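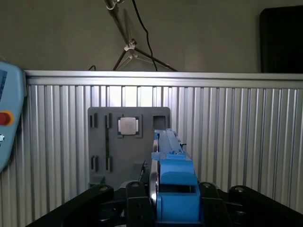
2023-09-22, Govimholm workshop

Zaltico plug, first proper look. Writing this up before I forget which outlet strip was which.

Claim on the package: plug it in next to any appliance and it "cleans" the line, so everything on that circuit draws less. The leaflet says you should wait a while for it to "learn" the wiring. Convenient, as by then most people have thrown out the receipt. No schematic, no rated load, no mention of what a normal household is billed for in the first place. Bermúdez has a whole shelf of them and wants to know if they should go in the catalog. I said I'd look and I already don't like it.

What I think is inside: a capacitor, a fuse if we're lucky, an LED and something to run the LED. A capacitor across the line can shift power factor on a motor load. A home meter bills real power, so shifting the power factor does close to nothing for the bill. I want to be careful here though. The leaflet has a chart of current before and after, and the current may well have dropped. Nobody pays for current. If I publish "it does nothing" and someone clamps an ammeter on a shop fan and sees a lower reading, we look stupid. So: measure both and keep the columns separate.

Meter is the Kerero, the one with the cracked window. I don't fully trust it at low loads. Put a plain incandescent bulb on it first and it read steady, which tells me it's repeatable and not much about whether it's right. Should get the other meter back and run them in series.

Loads tried:

Space heater, high setting. 533 W without the plug, 533 W with it. This is the dull one and I wanted it dull. A resistive load has nothing to correct. Left it for 15 minutes each way so the element could settle.

Old box fan. Current down with the plug in, watts the same as far as I can read them. Last digit flickers by 2 either way, so anyone who wants to find a saving in there can find one. I could find an increase in there too if I stopped writing at the right moment.

Fridge. Useless so far. The compressor cycles when it feels like it and the door got opened in the middle of the run. Any before/after on a fridge that lasts less than a full day is somebody's wishful thinking, mine included. Also it matters how warm the room is, and the loading door was up all morning.

Desktop computers. Not run yet. The leaflet shows a desktop in its drawing, so it ought to be on the list, but a computer is a bad test load unless you pin down what it's doing. Updates alone will swamp whatever we're looking for. If we do it, idle at the firmware setup screen and nothing else, no drive, no network.
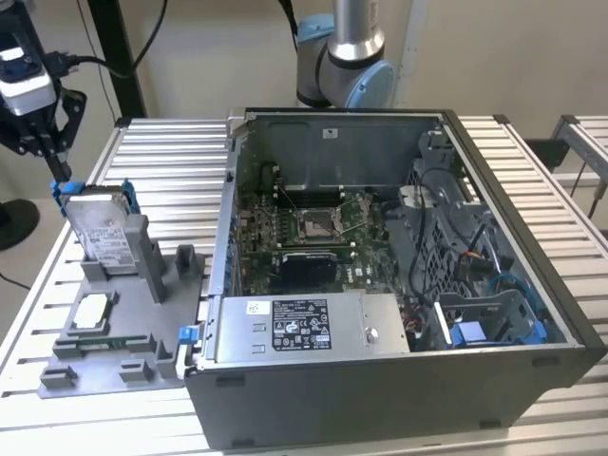 Tower with the side panel off. No processor in the socket, so no use as a load.

Many newer supplies correct their own power factor anyway, and then there's even less left for a plug-in box to do. Would need to read the label on whichever one we use and not guess from the age of the case.

Thing I keep coming back to is the testimonials. Five-star, all of them, all "my bill went down." Sure it did. People buy these after a bad bill. A bad bill comes in a hot or cold month, the next month is milder, and the plug gets the credit. You could sell them a painted brick. I'd like one person who bought it in spring and compared with the same month a year earlier, with the weather written down. Looked for one and didn't find it.

Side check, the plug by itself with nothing else on the strip. Kerero shows a small draw. Too small for me to put a figure on with this meter, but it isn't zero, and an LED that's lit day and night has to be fed by something.

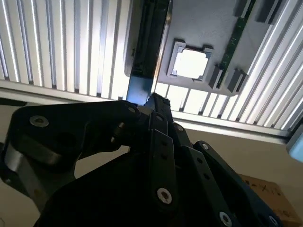
So on a plain resistive load the best case is that it costs you only what the LED burns. I'd say that to Bermúdez in those words, but only once I have the draw from a meter I believe.

Objections to my own test, so I don't have to hear them from somebody else:

Heater and bulb are the loads where it was never going to work. True. The fan is the only fair one and I've got one fan.

Didn't wait out the "learning" period. Also true. I think it's nonsense, but they wrote it in the leaflet and we should give it to them. Leave it in the wall 5 days on the fan circuit and repeat, same outlet, same speed setting.

Sample of one. Get a second plug off the Bermúdez shelf, preferably from a different carton.

I knew which runs had the plug in. Should put it behind a cover and have someone else swap it.

Not opened yet. Want the long run done first, and the case looks glued, so it probably won't go back together. When it does get opened: check for a fuse, check for a bleed resistor across the capacitor, and don't touch the prongs after pulling it out of the wall. If the bleed resistor is missing that's the report right there and the savings question can wait.

Told Bermúdez nothing before November. They asked for "a rough feeling." Rough feeling is that I wouldn't plug one in at home.

To do: other meter, extension cord with a split conductor for the clamp, tape over the LED, find out who keeps propping the fridge open.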